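Wirumberg deckt den Tisch: Stoffservietten von Pedesard ab Dezember im Laden

Ich gebe es gleich zu: Ich war jahrelang ein Küchenrollenmensch. Ein Blatt abreißen, neben den Teller legen, fertig. Dann hat mich meine Schwiegermutter zum Essen eingeladen, mit richtigen Servietten aus Stoff, und seitdem liege ich allen in den Ohren damit (meine Familie kann ein Lied davon singen!).

Jetzt ist es also so weit. Ab Dezember gibt es in meinem Laden Araújo in der Wirumberger Altstadt die neue Tischwäsche von Pedesard, der kleinen Näherei drüben in Grusalmont. Für den Anfang haben wir rund 100 Servietten bestellt, dazu Tischdecken in zwei Größen. Wenn die weg sind, wird nachgenäht, das dauert dann allerdings ein bisschen.

Was mir an den Sachen so gefällt? Man darf sie benutzen! Die Servietten kommen in die normale Wäsche, und wer keine Lust zum Bügeln hat, streicht sie feucht glatt und hängt sie ordentlich auf. Mache ich zu Hause auch so.

Und weil mich im Laden ständig jemand fragt, wie man das Ganze denn nun faltet, zeige ich es im Dezember an zwei Abenden, jeweils ab 18 Uhr, gleich hinten am großen Tisch. Keine Schwäne, keine Bischofsmützen, versprochen. Wir falten schlicht in Lagen und legen das Besteck obendrauf, das geht auch noch, wenn die Gäste schon klingeln. Bei der Farbe rate ich zu etwas Kräftigem, gerade wenn die Tischdecke schon ein Muster hat. Petrol zu zarten Blüten zum Beispiel, da könnte ich mich reinlegen.

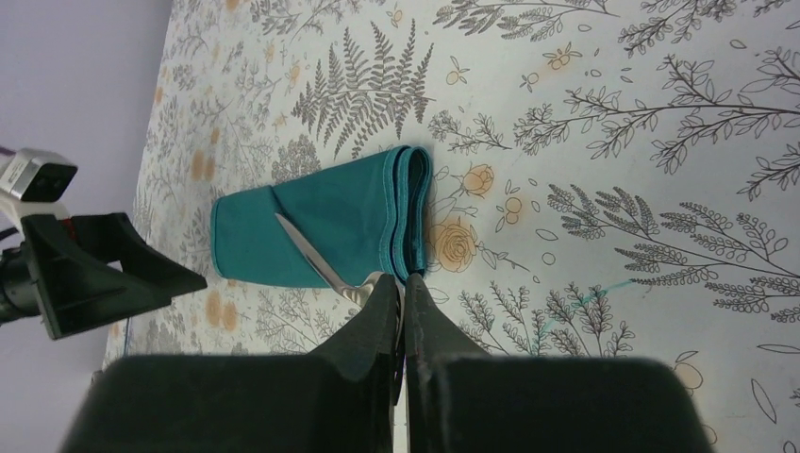 Serviette in Petrol, in Lagen gefaltet, mit Besteck auf geblümter Tischdecke.

Der Eintritt ist frei, eine kurze Anmeldung im Laden wäre trotzdem lieb, damit ich genug Stühle hinstelle. Wer eigene Servietten zu Hause hat, bringt sie gern mit, auch die von Oma mit dem Fleck.

Fragen von Presse und Kundschaft beantworte ich am liebsten persönlich im Laden.

Everaldo Batista
Araújo Tisch und Küche, Wirumberg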